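Preparing the Spare Room for Summer: Notes on the Portable Air Conditioner
Posted Mar 14, 2022 by Lenka Skála

Regular readers of this blog will be aware that the household has been engaged since the new year in a review of its seasonal equipment. The present entry concerns the spare room on the upper floor, and in particular the portable air conditioner and the parts that connect it to the window.

The unit was purchased two summers ago from Vondráček, the appliance dealer on the corner of our street, and is a Stuleck floor model. It has been satisfactory in most respects. The room measures 132 square feet and faces west, and by late afternoon in July it was formerly unsuitable for guests. With the unit in operation, visitors have been able to sleep there without complaint, apart from my mother, who objects to the noise and prefers the sofa downstairs.

The difficulty has always been storage. At the end of the first season the hose and its fittings were placed in a carton in the attic, underneath the holiday decorations, and were retrieved the following year with a dent in one end of the hose. The dent was corrected by hand over the course of an evening. At the end of the second season the same parts were moved to the hall closet, where they fell out on two occasions.

It was therefore decided that the parts would be kept together in the spare room itself. A lidded storage bin from Humik was ordered for this purpose at a cost of 61 dollars, including delivery. I had first considered a cabinet by Pallmont, a handsome piece, but the price was 670 dollars and it would have blocked the radiator.

Before anything is put into the bin, it is cleaned according to the following procedure:

Vacuum the carpet and clear a space large enough to lay everything out.
Wipe the flat plastic parts with a cloth dampened in warm water and a small amount of dish soap.
Run a soft brush along the grooves of the hose. A dry paintbrush is adequate.
Leave all parts to air for one full night.
Place the hose in the bin last, with nothing on top of it.

The brush deserves a further remark. I had previously used a cloth on the hose, and the results were poor – dust is simply pushed from one groove into the next. An old pastry brush was tried as well and has since been returned to the kitchen, washed.

White plastic is unforgiving in this regard. Small marks that would pass unnoticed on a darker material remain in plain view, and the flat areas are the worst affected. 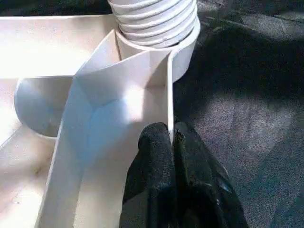 The ribbed hose in its collar, on the spare room carpet. Note the small smudges on the flat section.

A paste of baking soda and water, left in place for 10 minutes and rinsed off, is my usual method for marks of this kind. Abrasive pads are not recommended. I used one on the window panel during the first year and the scratches are still there.

The matter of the foam strip for the window remains open. The original has hardened and will need to be replaced before the warm weather, and Vondráček no longer carries the correct width. Suggestions from readers are welcome in the comments, as are recommendations for a quieter unit – my mother has asked that this be recorded.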